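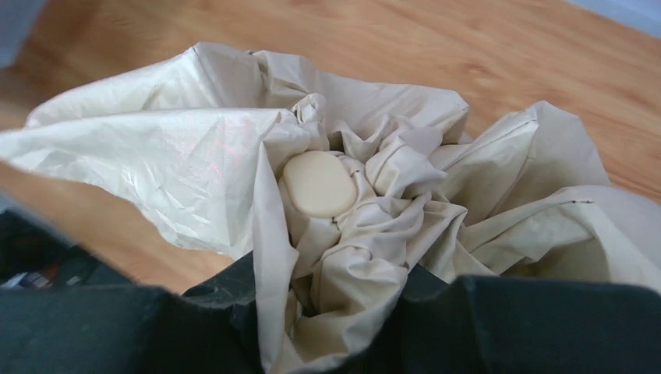 What do you do with a bar of soap when you have to check out at six in the morning? You bag it, you stick the bag inside another bag, and you deal with it when you get home.

That has been my method for years, and I've defended it to people with much nicer toiletry kits than mine. My spouse owns one of those zippered cases with a hook and a pocket for every little bottle. I own a dark fabric pouch and a drawer full of crumpled plastic. Guess which of us gets out the door first!

I switched to bars three summers ago, after a bottle of shampoo let go in my suitcase on the way to a wedding in Pacheco. I wore a damp blazer that smelled of coconut to the rehearsal dinner, the ceremony and the brunch. Since then it's been solid everything – soap, shampoo, even a lotion bar that looks exactly like the soap and has fooled me in the shower more than once (it does not lather, in case you're wondering).

The trouble with bars is where to put them. I've tried the tins. The one I had from Rener shut so tightly that I had to open it with a hotel spoon. Then I tried a cork-lined box from Previs, which was lovely on the shelf and took up as much room as a pair of shoes. I left it at a guesthouse and, I'll be frank, I didn't call to ask for it back.

Plain thin plastic has a lot going for it. It squashes into whatever corner is left, it weighs next to nothing, and an off-white bag inside a black pouch is easy to find by feel or by sight in a dim bathroom. I leave mine bunched up and open at the top when I can, so a bit of air gets in. If the soap is dripping, I wrap it in a washcloth first. A twist and a rubber band will do for the flight.

Unpacking is the part I used to skip. I once found a sliver of lavender soap in November that had been in the pouch since Memorial Day, stuck so firmly to the plastic that I threw out the pair of them. Now the pouch gets emptied on the wooden table before I even look at the mail. The bar goes back to the dish, the plastic goes over the faucet to dry, and the pouch gets turned inside out and shaken over the sink.

A reader at a Fekberg packing workshop told me she'd used the same produce bag for 103 nights away. I'm nowhere near that. Mine usually gets a hole by the fourth trip, and then it lines the little wastebasket in the hall.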